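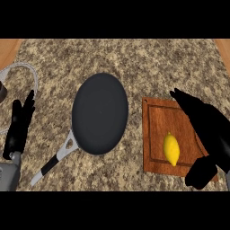 Lempi Kiiskinen wrote in to say that she had followed my last section to the letter and her smoke alarm still went off every time she seared a chop, so could I please explain how you set up the Skemley vent fan after it's on the wall, and why hers kept going to sleep on her.

Fair enough, Lempi! I skipped straight from hanging the thing to using it, and there's a whole set-up in between. So let's do it properly. I have the Skemley 300 at home and these steps are for that one. If yours is the older model with the pull cord, steps 4 to 6 won't apply and you can go have a coffee.

Section 6. First set-up of the fan

Before you start: turn the breaker off while you check the duct, and wait for the blades to stop. I've stuck my fingers in too soon and I don't recommend it.

1. Take off the grease filter. Push the latch toward the wall and let the front edge drop into your hand. Peel the clear film off both sides of it (I ran mine for a week with the film on one side, and wondered why it sounded like a kazoo).

2. Reach up and feel for the damper flap. It should swing freely and fall shut by itself. If it's stuck, look for a strip of shipping tape along the hinge.

3. Put the filter back, latch side last. You want to hear a click. Turn the breaker on again.

4. Hold the fan button down until the light blinks, then let go. You're now in the set-up menu. Press the plus button to get to "duct" and choose OUT if your duct goes outside, or ROOM if you have the charcoal kit.

Note: Lempi, this is your problem, I'd bet money on it. It ships set to ROOM, and on ROOM the fan drops to low speed after a few minutes to go easy on the charcoal.

5. Press plus again for the run-on timer. That's how long the fan keeps going once you've switched it off. Mine is set to 2 minutes, which does for eggs. If you fry fish, go longer.

6. One more press gets you the heat sensor. The number is in percent and it comes set at 50. I like 70, because at 50 my fan woke up whenever I boiled a kettle. A higher number means it takes more heat to set it off.

7. Hold the fan button again to save. Two beeps and you're done. One long beep means it didn't save, and you get to do steps 4 to 6 over again – sorry.

Caution: don't run the fan on high with every window shut if you have a gas water heater or a wood stove in the house. The fan can pull fumes back down the flue. Crack a window first.

Caution: never flame anything under the hood. Grease in the filter will catch.

Testing the draw

Hold a single square of toilet paper flat against the filter with the fan on low and take your hand away. It should stay put. If it falls on low but holds on high, wash the filter and try again. If it falls on both, go back to step 2 and check that flap.

Mortimer Iwasaki's stuck on low but slid toward the left corner, and the filter was sitting crooked. Take it out and click it in again.

Cleaning the filter is in Section 7, along with what to do when the light won't stop blinking.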